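Lostix Opens Pre-Purchase Simulation Service for Small Manufacturers Budgeting for a First Robot Arm

14 June 2021 - Lostix, a planning and procurement firm for small manufacturers, today opened its Plillura service to outside customers. Plillura lets a company try out a robot arm, a gripper and a table layout in simulation before it signs a purchase order. Customers receive a written equipment plan and a line-by-line budget they can take to their own finance staff or to a lender.

Views from a Plillura tabletop study with a mug and a parallel-jaw gripper:
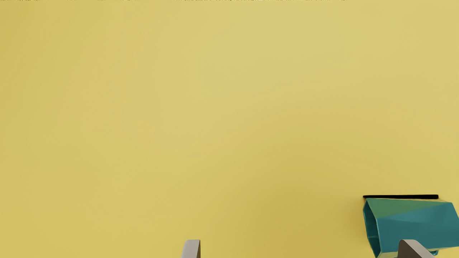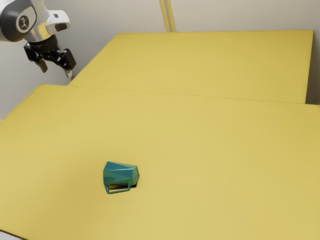 What the service covers

A Plillura study starts with the parts the customer needs handled and the floor space on hand. Lostix builds the work area in software and runs the job with one or more candidate arms. The study looks at reach, finger opening, approach angle and table placement. It also looks at how the job changes when a part is lying on its side or away from its usual spot.

"Most first-time buyers come to us with a price for the arm and nothing else," said Lamduan Kaewsai, director of planning services at Lostix. "They haven't priced the gripper, the mounting, the guarding, the power drop or the training days. Those lines can move the total enough to change which arm they should be looking at."

Each study ends with a report that lists the recommended equipment, any acceptable substitutes, expected lead times, installation work, spare parts and yearly service. Items that the simulation can't settle, such as surface wear or the condition of a customer's existing floor, are marked for an on-site check and carried in the budget as open lines.

Early customers

Lostix ran Plillura with a small group of customers before today's opening. One of them, Rizzi, makes ceramic and enamel tableware and had set money aside for two arms on its packing line. The study led the company to buy one arm and spend part of the remaining money on a second set of gripper fingers and wider tables.

"We had the order form filled out," said Clyde Zamora, operations manager at Rizzi. "The study showed us that the finger set we picked would not open wide enough for our larger mugs. Changing that on paper cost us an afternoon. We would have been waiting on replacement parts otherwise, with the line down."

Rizzi's study took 9 working days and compared 4 layouts. Lostix tested 265 starting positions for the parts in each of them. The final report included a payment schedule split across two budget years, which the company asked for.

Pricing and availability

Plillura is sold at a fixed fee for one work area and one family of parts. Extra work areas are quoted separately. Customers who buy equipment through Lostix within a year of the report have the fee credited against the order. Customers who buy elsewhere keep the report and may share it with any supplier.

Bookings open today, and the first studies for new customers will start in July. Customers should have part drawings or samples, a floor plan with ceiling height, and a target budget range ready at the time of booking. Drawings can be sent in any common file format.

Lostix will also offer a shorter review for companies that already hold a supplier's quote. The review checks the quote against the job and lists missing items. It does not include simulation work.

"Some people only want a second look at the numbers, and that's fine," said Ansel Dunleavy, who manages customer accounts. "If the quote is complete, we'll tell them so and they can go ahead and order."

About Lostix

Lostix helps small and mid-sized manufacturers plan, budget for and buy production equipment. The company works with packaging, housewares and light assembly customers and has completed 816 equipment plans. It is a subsidiary of Grollska.

Media contact

Latrice Mercado
Communications, Lostix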